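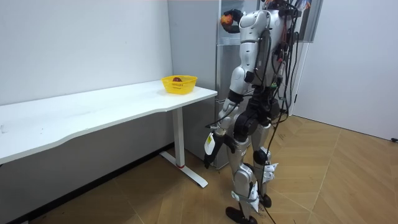 January, late afternoon, Sasto notebook

Picking up from where I left the passage problem. I spent most of today listening to the Brorholm recordings with my headphones on and I'm a lot happier with the timing rule than I was this morning, and a lot less happy with passage C.

Quick recap for whoever is reading over my shoulder: each kid reads aloud for 60 seconds, the teacher marks the misses, and then there's the retell. We have 4 passages for third grade and they're supposed to be about equally hard. Three of them behave. C (the one with the lighthouse) doesn't! Kids who sail through A and D hit the second paragraph of C and slow way down, and I had been blaming the word "keeper's" for weeks. After listening properly I think it's the sentence before it, the long one with the two commas. They run out of breath, restart, and lose the line they were on. The formula we use to rate difficulty sees short words and calls it easy.

So I rewrote it as two sentences and read both versions out loud at my desk. The new one is duller, but it's fair. I've kept the old text in the folder as C-old so please don't print that one.

**Timing rule**

The sticking point was when to start the clock. Half the teachers start when they say "begin," the other half start on the first word. It sounds like nothing, but a shy reader can sit there for a good while before that first word comes out, and those are the readers we most want a decent score for. I'm going with first word, and if a child hasn't started after 3 seconds the teacher says the word for them, marks it as a miss, and starts the clock. Flostevine has been doing it that way on their own all fall and their scores wobble less from one sitting to the next. I'd like to claim I designed that comparison. I did not.

Needs to go in the teacher sheet in bold, near the top. Last version had it on the back page and guess how many people turned the page over.

**Self-corrections**

Still counting them as correct. I know we went around on this one before the break. Two recordings today made me wobble a bit (a kid who self-corrects practically every line ends up with the same number as a kid who reads it clean, only slower) but I think the place for that is a note in the margin and a chat with the teacher. If we start taking points off for fixing your own mistakes, we're going to teach kids to plow ahead, and I hate that idea.

**Retell scoring**

Ugh. Okay. I scored a stack from Brorholm, then went for a walk and scored the same stack again without looking at my first marks. I disagreed with myself most in the middle of the scale. The top and bottom are easy. The middle descriptors both say "some details," which is my own wording and I have only myself to blame. Tried this instead:

- middle-low: names who or what the passage is about, plus something that happens to them
- middle-high: same, and puts at least two events in the right order

Much easier to use. Order turns out to be something you can hear, where "some" was just a mood. Would love somebody else to try a stack cold before we lock it.

**Nyitrai export**

The spreadsheet that comes out of Nyitrai handles up to 300 students in one file and then quietly starts a second one. Fine if you know. I didn't, and I spent a chunk of the morning thinking Flostevine had lost a whole classroom. They hadn't, it was sitting in the second file the entire time. Apologies sent. It also drops the zeros at the front of the student IDs if you open it by double clicking, so use import and set that column to text.

Left to do:

- print the new C and swap it into the binders
- move the clock rule to the front of the teacher sheet
- ask Brorholm if we can record in the library, the hallway recordings are all lockers and sneakers
- new retell wording to Flostevine for comments
- find out who has the good stopwatch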